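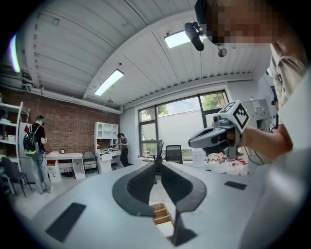 Marker cube on the second gripper, seen past the fingers of the first.

Notebook > Perception > Relative pose from cube tags

Search this notebook Go

Sunday

Goal: get the relative pose between two hand-held grippers out of the cube detections alone, then compare with what the visual odometry says. The odometry runs separately for each gripper and the two maps are aligned once at the start of a session. After that nothing ties them together, and the transform between the grippers wanders. The cube should give a direct measurement whenever one gripper has the other in view.

Pulled 4,000 frames through the new detector branch in Skestileck. Ran from the replay tool, no live data. Corner refinement on, adaptive threshold window at the old value.

First pass was bad near the image border. Tags in the middle decode without trouble, but once the cube moves outward the quad fit starts rejecting candidates, because a straight edge is no longer straight in the raw image. Gamedport (the old pipeline) got around this by rectifying the whole image first, which throws away most of the field of view. I don't want that back. The cube spends a lot of its time off to one side.

Tried two things:

Undistort the candidate region only. Take the rough quad, project its center to a viewing ray, build a small virtual pinhole view along that ray and rerun detection there. Works well. Slower than I would like, but the cost scales with the number of candidates and there are few of those after the area filter.

Lower the polygon approximation tolerance in the raw image. More candidates, mostly junk from window bars and shelf edges. Reverted.

With the virtual view in place there were 124 frames left where a tag was found but the cube pose was wrong. All of them are single-face detections with the tag almost square to the camera, i.e. the usual planar ambiguity. Two solutions, reprojection errors nearly equal, and the solver picks the one with the smaller error, so the orientation flips from one frame to the next. When a second face is visible the problem goes away, provided both faces go into one solve with the cube geometry fixed. We were solving per face and averaging, which is wrong and should never have been merged. My commit, so I fixed it.

For single-face frames I now keep both solutions and let the smoother choose, using the gyro from each gripper as the prior. This needs the time offset between the two IMUs. Steinar Zoëga has an estimator for that in Dalsgaard, and I ported it over without the plotting code. It wants some rotation at the start of the recording to lock on. If both grippers are held still it returns a confident number that means nothing. Added a check on the excitation and made it return an error in that case. 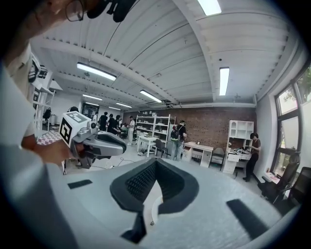
The other open item is the mask. The fingers and gripper body take up a large part of every image and they do not move with the room, so features on them have to be kept out of the odometry. The static mask handles the body. It does not handle the fingers properly, as they travel with the opening width, and the textured inner faces produce very good corners – exactly the kind the tracker likes to hang on to. Worst when the hand stops and the fingers are the only thing changing.

Changes to the mask code:
- mask is now a function of opening width, 20 steps, linear lookup
- second gripper masked dynamically from the cube pose plus its mesh, dilated by 4 pixels
- people not masked; left to the outlier rejection for now

The second gripper mask has a circular dependency on the pose it is helping to estimate. Using the previous smoothed pose is good enough at normal hand speed. On fast swings it lags and the cube corners leak into the map. Could predict forward with the gyro. Not done.

Config note: the cube side length in Juscombe is the outer dimension, while the detector wants the tag edge without the white margin. I lost the morning to this. The scale error looked just like a bad focal length and I recalibrated for no reason. The field is now called tag_edge and the loader refuses the old name.

Left to do:
- rerun the full set with the joint solve and the time offset check
- covariance from the single-face case is too optimistic, inflate along the ambiguous axis
- ask Steinar whether the offset estimator assumes a constant offset or handles drift over a long session
- unit test for a cube with one face partly covered by fingers

Branch is pushed but not up for review. Do not build on it yet, the lookup format will change.

Contact: notebook maintainers | Back to top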